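Getting wooden doors and worktops clean without wrecking them

I love wood in a kitchen, I really do, and most of what goes wrong with it comes from too much water and too much elbow. So, a few things that work in our house (and one I learnt the hard way on my mother's dresser!).

Start dry. A soft brush along the grooves of a panelled door gets the dust out before it turns to mud. Then a cloth wrung out until it feels almost mean, warm water, and a few drops of washing-up liquid in 5 litres. Go with the grain, top to bottom, and dry as you go with an old tea towel.

Sticky patches near handles are mostly hand grease. Leave the damp cloth on them for a minute and they lift off beautifully, no scraping needed. Candle wax is the other way round: an ice cube in a bag, wait, then an old bank card held flat.

For oiled worktops I mix 200 ml of food-safe mineral oil with a spoonful of grated beeswax, melted together in a jar stood in hot water. It keeps for ages and smells wonderful. Rub it in thinly in the evening and buff it in the morning. Thick coats go tacky and you'll hate them.

A door that sticks in December may be perfectly fine by spring, so please don't plane it yet! Rub a candle stub down the edge where it catches and see how you get on. Squeaky hinges get a little petroleum jelly on the pin, which stays put far better than cooking oil.

Water rings? Try a dab of plain mayonnaise overnight. It sounds daft and I've had more than 26 goes at it, mostly good ones. 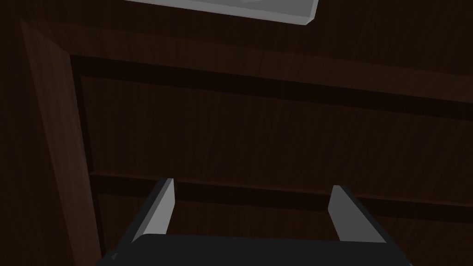
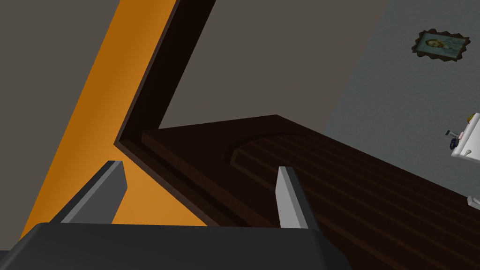 Pedik wrote in to say that mayonnaise did nothing for the rings on an old waxed table, but a warm iron over a folded cotton cloth, five seconds at a time, had them gone before lunch.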